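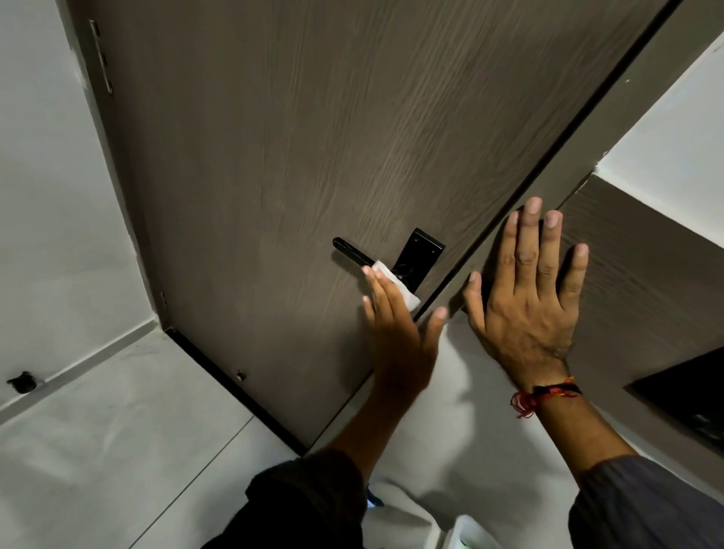

Minutes, Lititz Robot Club, 15 June 2019

Tadhg Gilmartin taking notes again, so if I got your bit wrong, come and find me. We started a little late and I missed the first couple of minutes hunting for a pen. Stavros Vlachopoulos ran the meeting.

Last minutes

Read and okayed. One fix: the spare motor driver went to the build team, and I had it going to the software team. Sorry, build team!

Door task

This took up most of the meeting. Everybody has been wearing the head camera at home and at school and opening doors with it on, and Stavros has now put all the clips in one folder. We have 1,303 of them. He'd like 3,002 before we start training for the Tosgate meet in December, which got a few groans (one of them mine).

We talked for a good while about what counts as a clean clip. Where we landed:

Both hands should be in view when the handle is touched. Using the second hand on the door frame is fine, people do that in real life and we want it in there.

A tissue or a cloth over the lever is fine too, but put it in the notes column. Stavros wants those clips tagged separately, as the handle finder has mostly been looking at bare metal and plastic and he'd like to see how badly it does with the lever partly covered up.

Lever handles for now. Knobs can wait until the fall. There was some arguing about this and I was on the losing side – our own front door has a knob and I'd been counting on it for easy clips.

Look down at the handle, but tip your head up a bit at the start so we get the rest of the door at least once.

Sleeves and bracelets came up. The hand tracker gets jumpy at the wrist on some clips, and we couldn't agree on whether it was loose threads or plain old motion blur. We're leaving wrists alone and slowing down the reach a little. If that doesn't help we'll talk about it again.

Arm and gripper

Kourkoulas (that's the arm, for the new members, and no, I don't remember who picked the name) can push a lever down on the practice board but lets go too early on the pull. The build team thinks the fingertips are too slick and wants to try rubber pads. Software thinks the timing is off. They're going to do the pads first because we already have the rubber in the drawer. I asked if we could try it on a full-size door and was told to be patient.

Labeling

We're using Aklow to mark the moment of first touch and the moment the lever starts to move. It's slow going on my laptop and I wasn't the only one to complain. Stavros will cut the clips down to smaller files before he hands out the next batch. The goal is 1,000 labeled clips by the next meeting. Please don't label your own clips, swap with somebody.

Money

We have $2,636 in the account. The Tosgate entry fee comes out of that, and so does a second head strap, which we voted to buy (all in favor). The new servo got put off until we know whether the pads work.

Odds and ends

The practice board needs a new hinge screw. I said I'd bring one.

If you borrow the camera, charge it before you give it back. Please!

To do

Stavros: smaller files, new tag for covered handles, pay the Tosgate fee
Build team: rubber pads on Kourkoulas
Tadhg: hinge screw, type up these minutes, order the head strap
Everybody: more doors

We wrapped up there and a few of us stayed behind to put the arm away.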